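6 August 2018

**1/** OK so a few of you asked why I went quiet last week. We had a fault on the arm cell at Plalora that ate four days of my life, and I'm finally calm enough to type it up. Long thread, get a snack.

**2/** The setup, for anyone new: silver arm with the light blue joint caps, black gripper, lots of everyday objects on a taped grid. Arm picks thing up, arm moves thing to another cell, arm puts thing down. Very glamorous!

**3/** On the first morning it picked up a sponge, got halfway across, and just... let go. No alarm, no stop, nothing on the screen. Then it carried on to the next cell and very carefully placed a handful of air.
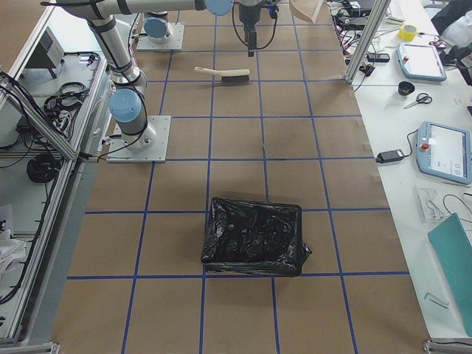

*Tape grid on brown paper, hand brush under the gripper, lined bin further down.*

**4/** My first guess was grip force, because it's always grip force, right? I bumped it up a notch and it behaved for the rest of the morning. I went to lunch feeling like a genius.

**5/** After lunch it dropped a mug. Plastic one, thank goodness. It bounced off the base plate and rolled under the workstation and I had to lie on my stomach to get it back (dust situation under there is bad, will address).

**6/** Huia Ruawai came over and asked what the gripper thought it was doing when it let go. I said it thought it was closed. She said "and how would it know?" and then walked off to make tea. Annoyingly good question.

**7/** We log everything through Petridis, so I pulled the whole day. 580 picks, 13 drops. In every one of the 13 the controller says CLOSED from start to finish, with an object's worth of grip, all the way to the place point. It was reporting the last value it had heard.

**8/** So the gripper loses its signal for a moment, relaxes, comes back, and the controller never notices. The longest gap I found was 475 milliseconds. That's plenty of time for a mug to leave.
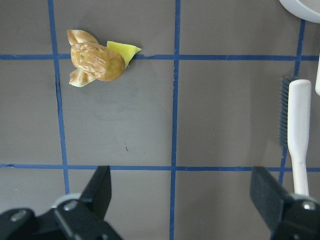
And yes, there's supposed to be a watchdog for that. Ours was set to complain after a full second. I don't know who picked a full second. I've checked the config history and, um, it was me, in my second week.

**9/** The part that bugged me was that drops weren't random. They came in bunches, then nothing for an hour. I tried matching them to object weight. No. Speed? Kind of, not really. Time of day? Please.

**10/** Myrto Karamanlidis, who has way more patience than I do, plotted them against wrist angle instead. Boom. Almost all of them were with the wrist rotated hard one way and the upper link stretched out. The bunches were just me working the far cells.

**11/** At that point everybody in the room turned and looked at the cable.

**12/** Safety bit, please read this one if you skip the rest: we powered the arm down before anyone put a hand near the wrist. Power off and pendant parked where the person with their hands in there can see it. A gripper that loses signal and then comes back can also CLOSE when it comes back. Fingers are not sponges.

**13/** With the power off, Myrto wiggled the connector while I watched continuity on the meter. Fine, fine, fine, gone. One wire had cracked inside the insulation, right where a tie was cinched too tight and the cable had no room to bend. You couldn't see a thing from outside.

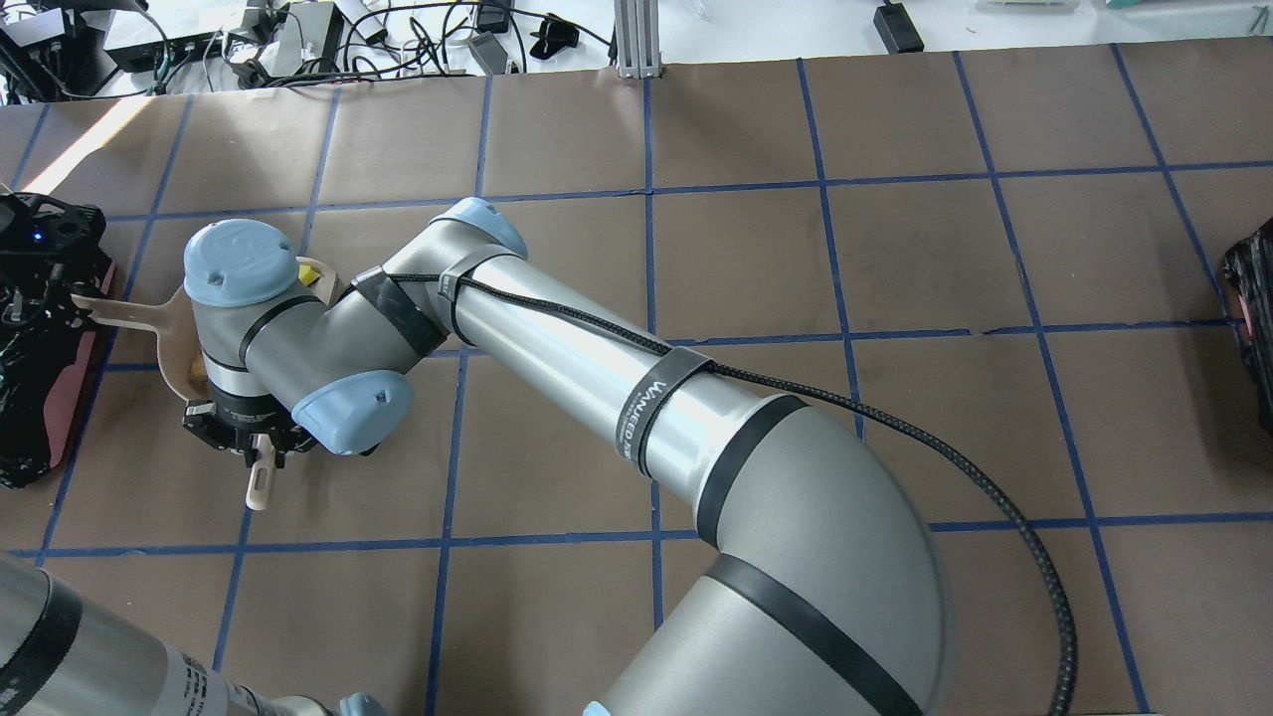

**14/** The fix took twenty minutes, which made me want to scream. New cable from Brutard, more slack at the wrist, tie moved back down the link. I swung the joint through its whole range by hand first and watched the cable at both ends.

**15/** Then the software side. Watchdog is way shorter now, and if the gripper goes quiet the arm stops and stays stopped until a person clears it. I also got Cimelgate (our little cell monitor) to flag a reading that hasn't changed when it should have.

**16/** Once Cimelgate was set up I ran it over the old logs for fun. It spit out 984 warnings. Most are tiny blips that never dropped anything, but they go back weeks. The cable had been complaining the whole time and we had nothing listening — that one stung a bit.

**17/** To the person who asked if it could be the same thing on your arm: check your tie closest to the wrist. If you can't slide the cable under it at all, it's too tight. And look up your timeout, don't trust your memory of it.

**18/** Still to do: same check on the second arm, spare cable on the shelf with a label on it, and I owe Huia a box of the good tea. Will post the wrist angle plot once Myrto says I can.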